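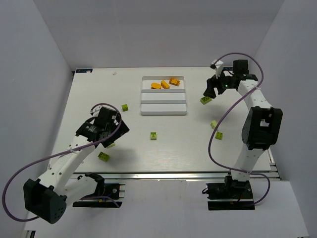

Page 6

Sorting mixed building bricks by color into one divided tray
Posted by Idrisa Mollel, 18 Sep 2020

I am sorting a mixed lot of toy bricks. The lot came from two households and includes at least two makes. My tray has a raised rim and two dividers, giving three long compartments. At the moment the orange pieces go in the far compartment and the other two are empty. The green ones are still out on the table.

The trouble is the greens. They run from a dark lime to a pale yellow-green, and under my desk lamp I can't decide where one shade stops and the next starts. Should all greens share a compartment, or should I split them by shade across the two that are left? The full lot is 400 pieces, so I would like to settle this before I go on. I also have a smooth oval orange piece with the orange bricks and am not sure it belongs there.

Atieno Khaemba
Put all greens in the middle compartment. Leave the near one for pieces you can't place. Shade splits fail on older bricks, where sun exposure shifts the color and two bricks from the same set no longer match. If you must split, do it in a second pass, in daylight, with a reference brick at each end of the compartment.

For mixed makes, color is a poor first key anyway. Test the fit. Press each brick onto one you know the make of. My Eltley bricks grip Wundex studs too loosely to hold a wall above 10 courses, and the colors are nearly identical. Mark the two makes before they go back in storage.

The oval piece can stay with the orange while you are sorting by color. Move it when you sort by shape.

flastard_fan
just use bags

Kowalczyk
Agree with the first reply on a single green compartment. One addition: keep the small bricks from sliding under the larger ones. I line each compartment with thin felt, cut slightly oversize so it holds against the rim. Empty the tray when a compartment is half full. Past that point you spend more time digging than sorting.

I did a lot of 1045 pieces in February with a tray like yours. Color first, then stud count, then make. I would do make first next time.

Related threads
Removing marker from light-colored bricks
Drawer depth for small parts
Storing Flastard baseplates flat
Washing bricks in a mesh bag

This site uses cookies to remember your settings. Accept / Manage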